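Friday at the Giltbridge Open Day

Giltbridge opens its bakery to the public once a year, in February, and this time I signed up early enough to get a place on the morning tour. The group met at the side entrance at 8:30. We were handed hairnets and paper coats and told to leave rings and watches in a locker.

The first stop was the flour store. Rye and wheat are kept in separate silos, and the rye is milled coarser than I expected. Our guide, Kerstin Öberg, passed a bowl of it down the line so we could feel it. From there we went to the sourdough room, which smells strongly of vinegar and apples. The starter is fed every 12 hours and kept in steel tanks with the lids clamped down.
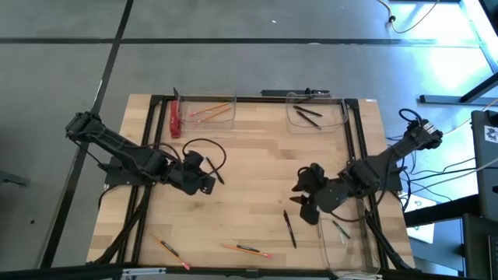 Smaranda Zamfir wanted to know whether a starter that old still tastes the same as it did at the beginning, and she doubted that it could. Kerstin agreed with her. The flour changes with each harvest, she said, and the starter goes along with it.

The oven hall was the loudest part. The dark rye goes in at a low heat and stays there for 20 hours, with the pans lidded so the crust stays soft. The white loaves are on a separate line and take 49 minutes from one end of the oven to the other. We watched from behind a yellow rail - it was too warm to stay long. 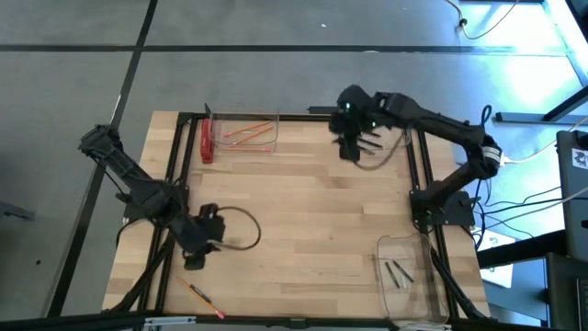 After the ovens the bread has to cool before it can be sliced, and the rye needs a full day. Slice it sooner and it gums up the blades. The slicing line was stopped for cleaning when we came through, so we only heard how it works.

The tasting was held upstairs. There were four breads, butter, and a soft cheese. I liked the plain rye best. The one with sunflower seeds was too sweet for me. 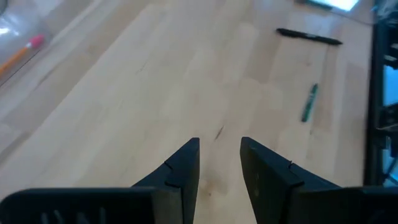 Coffee was included, and the shop by the gate sells day-old loaves at half price. I bought two. The tour costs nothing, but places are limited to 54 for the day and parking is tight, so take the bus if you can. The stop is across from the main gate.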